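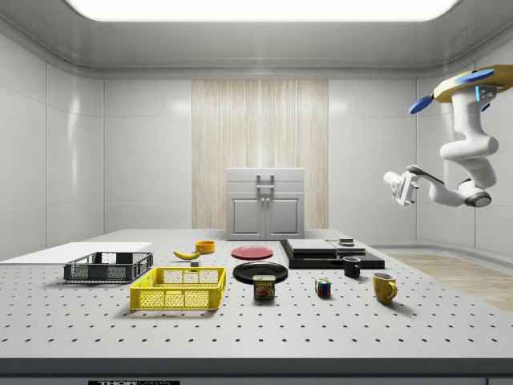
7 min read

Figure 4. Arm and perforated table (computer rendering).

4. Are precut squares as accurate as quilters say?

4.1 The claim and where it comes from

Most of the advice given to new quilters about precut fabric rests on one belief: that a five-inch square cut by a machine at the mill is five inches, and that if the finished block comes out small, the fault lies with the person at the sewing machine. The belief is old enough that we had trouble finding anyone who had tested it. Pattern writers repeat it, shop owners repeat it, and the packaging of at least two of the lines we bought says "precision cut" without saying how precise, or along which edge.

We were not convinced going in, and we should say so. Two of us had sewn from precuts for years and had our own grudges. A study run by people with grudges ought to be read with care, and for that reason the measuring was done by helpers who did not know which line a square belonged to. They could probably guess. Prints are hard to disguise.

The only earlier attempt we take seriously is the one by Chukwuemeka Onyeka, who measured squares from a single Lavness bundle and found them slightly large. His result has been quoted in quilting circles as proof that precuts "run generous." He did not claim that. He wrote that his bundle ran generous when measured from the outer points of the pinked edge, and he warned that he had used one ruler and one cutting mat. The warning tends to get dropped when the finding is passed along.

4.2 What counts as the edge

A pinked square has a zigzag border, and there are two reasonable places to start measuring. One is the tip of each tooth, the "peak." The other is the inner notch between teeth, the "valley." The difference between the two, taken on both sides of a square, can be close to a quarter of an inch. That is a full seam allowance. Anybody who lines up the peaks with the guide on a machine will sew a different block from somebody who lines up the valleys, and both will believe they followed the directions.

None of the packaging we examined said which edge to use. The Flundia insert shows a drawing of a square with arrows that stop somewhere in the middle of the teeth, which is no help to anyone. Lavness prints the words "see our website," and the page we reached was a list of stores. Squares cut for Olaniyan come with a small card on washing and nothing on size.

We measured both ways and kept the two sets of numbers apart. Earlier drafts of this section combined them into an average. We took that out. An average of two different edges describes an edge that does not exist on the cloth.

4.3 Results

We measured 493 squares drawn from six production lots, two lots from each of the three lines. All were woven quilting cotton sold as five-inch squares. Each square was laid on a gridded mat, smoothed by hand without pulling, and measured along the lengthwise grain and then across it.

Measured peak to peak, the Flundia and Olaniyan squares were close to the stated size, with a mild tendency to be short across the grain. The Lavness squares were larger than stated in one lot and close to the stated size in the other. The first Lavness lot matches what Onyeka reported. The second does not, and if we had happened to buy only the second we would now be writing that his result failed to hold up. We think this is the most useful thing in the section. Two lots of the same line, in the same weight, differed from each other more than Flundia differed from Olaniyan.

Measured valley to valley, every lot was short. A quilter who uses the valleys as the true edge and sews a standard quarter-inch seam will get a small block from any of these products, no matter how careful the sewing.

The squares were also not always square. In every lot we found pieces that were longer in one direction than the other, and in one Flundia lot the lean was in the same direction on nearly all the pieces. We suspect that the stack of cloth shifted under the blade, but we did not see it being cut and the maker did not answer our letters, so a suspicion is what it stays.

4.4 What the forum posts can and cannot tell us

To learn how quilters explain small blocks to each other, we read the piecing board of Hititz, a sewing forum with a searchable archive. A search for the word "precut" together with any of several words for size gave us more than 976 posts. After removing sales notices, repeats and posts that only thanked someone, 879 were left.

The usual pattern was easy to spot. A newer member would report that a block had come out small. The replies would ask about seam width, needle position, pressing and thread weight, often in that order. Replies that suggested measuring the fabric before sewing did turn up, but mostly far down the thread, after the person asking had already ripped out and resewn a seam.

It would be easy to make too much of this. People post when something has gone wrong. Quilters whose precuts fit together nicely have little cause to start a thread, and we have no idea how many of them there are. The archive also leans toward members who like to give advice, and advice about sewing skill is more fun to give than advice about a ruler. We would not use these posts to estimate how often precuts are off size, and we are wary of anyone who does. They show how a problem gets talked about. They do not show how common the problem is.

We also have doubts about our own sorting. A post that says "my charms are wonky" could be about size, or shape, or a print that runs off grain. Two readers sorted the posts separately and disagreed most often on exactly this kind of remark. We settled the disagreements by talking them through, which leaves a record of agreement but is a poor test of who was right.

4.5 Does prewashing explain the gap?

A reviewer of an earlier version asked whether shrinkage in storage might account for the short squares. We doubt it. Cotton held in a shop at ordinary humidity does change size a little, but the change would have to be much bigger than we believe likely to produce the valley measurements, and it would not explain why two lots stored side by side came out differently.

Steam is another matter. Several pattern books tell the reader to press precuts with steam before piecing, to get rid of the fold lines. We tried it on spare squares and they got smaller, mostly along the lengthwise grain. The number of spares was too small to support a figure and we do not offer one. Still, it is odd to see a book insist on an exact seam and, on the facing page, recommend a step that changes the size of the piece being seamed.

Starch has its defenders as well. We did not test it. The claims made for it on Hititz range from the modest (it makes bias edges easier to handle) to the very large (it "restores" a square to its cut size), and we know of no evidence for the second kind.

4.6 Limits

All measuring took place in one room over part of February, when the heat was on and the air was dry. The same squares might have measured a little larger in a damp summer. We used one brand of ruler throughout, and while we checked it against a steel rule, the printed lines on acrylic rulers have a thickness of their own. At the scale we are discussing, which side of the line a person reads from begins to matter.

Three lines is a small share of what is sold. We chose them by what the two nearest shops had on the shelf, so the sample reflects the taste of two buyers. Batiks, flannels and solids are missing altogether. Solids in particular might behave differently, as they are often cut from other base cloth, and a reader who sews mostly with solids should not assume that any of this applies.

We also did not sew anything. This section compares pieces of cloth with a number on a label. Whether a shortfall across the grain ruins a quilt top depends on the pattern, the number of seams in a row, and how much easing the quilter is willing to put up with. A simple patchwork of squares will forgive nearly all of it, provided every square comes from the same lot. Mixed lots are where we would expect trouble, and Section 5 takes up the question of what happens when precuts are joined to yardage cut at home.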